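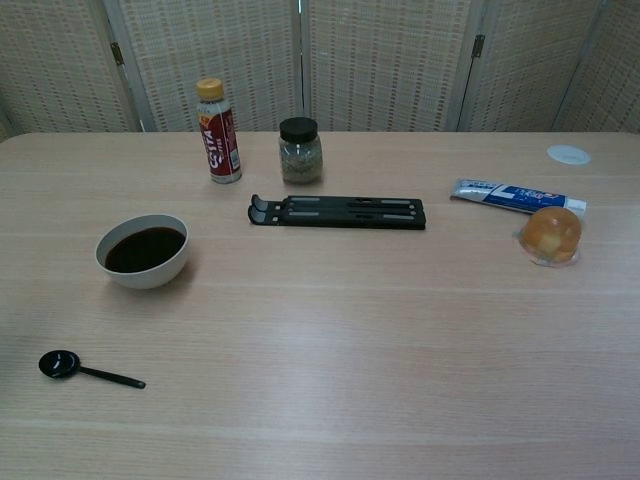
Herb drying, second batch

Notebook > Kitchen workshop > Drying trials

January, posted by Joni Hirvonen

3 shares | 5 comments

Oregano from the Kinnunen greenhouse, stripped from the stems this time before it went in. 100 g fresh on each tray, three trays, Vorkico dryer on the low setting. Checked at 4:30 pm and the bottom tray was still limp in the middle. Moved it to the top and gave everything another 50 minutes.

Stems snap now. Leaves crumble between the fingers but keep more green than batch one, which went brown at the edges on the medium setting. Smell is stronger too. Lost some through the mesh when I shook the trays, so line them with paper next time.

Rested the leaves in an open bowl for over five hours before closing them up. Batch one was lidded warm and fogged the glass.

To do:
- weigh the dried leaf, scale is still at Dasalville
- ask Kinnunen if the thyme can be cut before it flowers
- repeat with the Tunidard mesh, finer holes
- write the batch number on the lids

Marjoram goes in next, same setting, two trays.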